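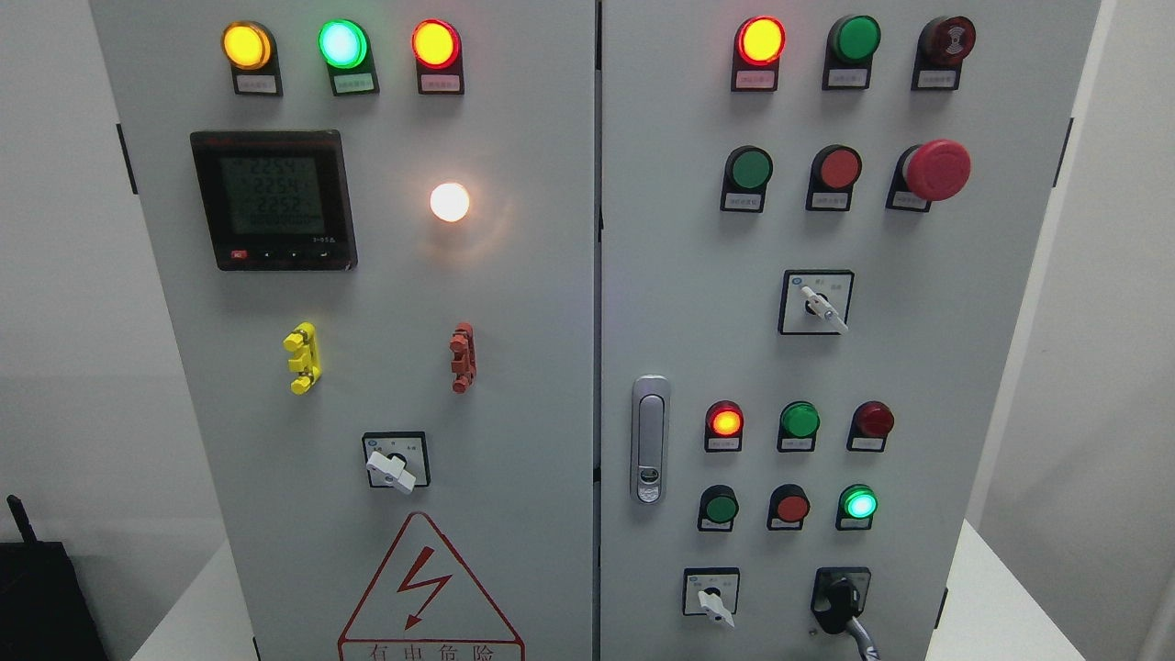
Small Towns Should Stop Closing Their Night Desks

When the Notville library board voted in March to end evening staffing at the front desk, the notice on the door said service would "continue through our online portal." I have used the portal. It lets you renew a book and pay a fine. It does not let you ask where the tax forms are, or whether the meeting room is free, or whether someone turned in a child's coat.

Notville is one of several towns near me that have done this. Fesville closed its evening window at the town office the year before. The bus station in Rumadia kept its building open until midnight and took away the clerk, so you can still sit there, but you can't find out if your bus is coming. In each case the savings were real. The Notville desk cost the library 59 dollars a night. I don't think the board was careless with the money. I think it put the wrong value on what the money bought.

A person at a desk answers questions that don't fit on a form. Most of the questions I have heard asked at that desk were poorly put. People started with the wrong word, or asked for one thing when they needed another, and the clerk sorted it out in a minute or two. A search box can't do much with "the paper my landlord is supposed to give me."
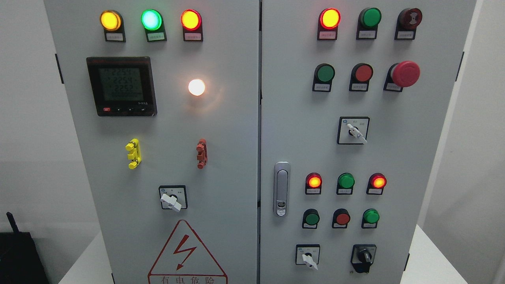

The usual defense is that most people manage fine on their own. I'm sure they do. I manage fine most of the time too. But a service desk is there for the times you don't, and those come in the evening more than boards like to admit, when people are off work. We have gotten used to public places that tell us things without a person in them. A screen gives the hours, a sign gives the rules, a light shows green or red. I have no quarrel with any of it. A row of lamps, yellow, green and red, each with its small label underneath, is a fine way to pass along a few fixed messages to someone who already knows what they mean. The woman in front of me last winter, who wanted to know if her library card from Quartey would work in Notville, did not have a fixed message. She had a question, and she got an answer because the clerk picked up the phone.

There is also the matter of who uses these hours. People with day jobs pay the same taxes as people who can stop in at two in the afternoon. If the staffed hours all fall in the working day, a good part of the town is paying for a desk it will never see open.

I would not ask for every evening. Quartey staffs its desk 3 nights a week and closes it in July, and that seems fair to me. Notville could do the same for less than it spends on the portal's yearly fee. The board takes written comments until 20th September, and I have sent mine. The form allowed 400 words and had no place to ask a question.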